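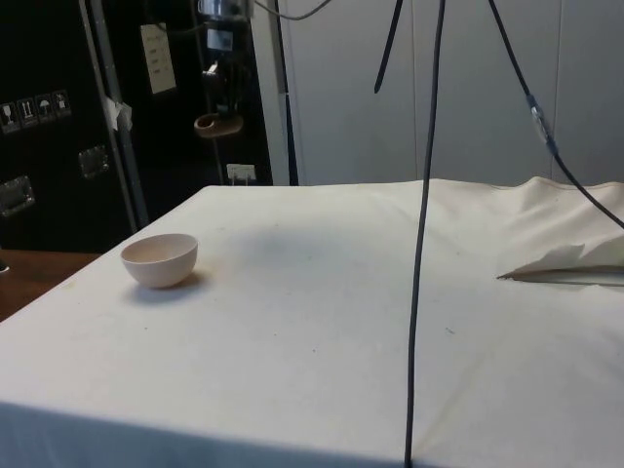 Proyectos > Tipografía > Marneck > LÉEME

# Marneck, una letra para libros de lectura larga

¡Hola y bienvenida, bienvenido! Marneck es una familia tipográfica de texto, pensada para novela y ensayo, que empezó como un encargo pequeño de la editorial Futberg (querían una romana tranquila para su colección de bolsillo) y que con el tiempo se nos fue creciendo entre las manos. La publicamos con licencia abierta para que la use quien quiera, y este archivo cuenta lo que conviene saber antes de componer la primera página.

Compartir (41) | Imprimir | Enviar por correo

## Qué hay en la carpeta

- `fuentes/`: los 4 estilos (redonda, cursiva, negrita y negrita cursiva) en OTF y WOFF2
- `originales/`: los archivos de dibujo, con sus capas y alguna nota suelta
- `pruebas/`: 5 páginas compuestas a distintos cuerpos, en PDF
- `espaciado/`: la tabla de pares de kerning, con más de 300 pares revisados a mano

## Sobre el dibujo

La Marneck tiene el ojo medio generoso y las ascendentes algo cortas, porque el formato de bolsillo no perdona y cada línea cuenta. Lo que más trabajo nos dio fueron las contraformas, es decir, el blanco de dentro de la «a», la «e» y la «o», que en papel ahuesado tiende a cerrarse en cuanto la tinta engorda un poco. Quien no haya pensado nunca en ello puede fijarse en el plato marrón que toca la pinza sobre la tela blanca: un triángulo de esquinas redondeadas, con el borde levantado y el hueco más oscuro, que se reconoce tanto por su contorno como por lo que encierra. Con una letra pasa lo mismo, y por eso dibujamos primero los blancos y después los trazos. 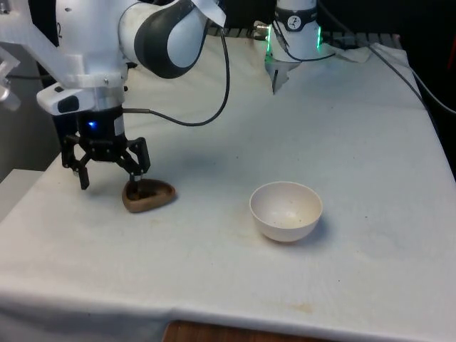

La cursiva es harina de otro costal. Partimos de unas muestras caligráficas hechas con la pluma Keno (una plumilla ancha, bastante terca) y le dejamos a propósito cierta irregularidad en las salidas de la «n» y la «m». Hay a quien le parece demasiado viva para un párrafo entero; a nosotros nos encanta, ¡qué le vamos a hacer!

## Recomendaciones de uso

Va cómoda entre 9 y 11 puntos, con interlínea holgada. Para títulos la acompañamos con Morsy, nuestra palo seco, que se descarga aparte. Active las ligaduras estándar y, si su programa lo permite, las cifras elzevirianas en el texto corrido.

## Pendiente

- Versalitas de la cursiva (previstas para septiembre)
- El par «L’» sigue quedando abierto en negrita
- Revisar la «ŀl» catalana

Última revisión: 2026-04-05

3 comentarios | Imprimir | Enviar por correo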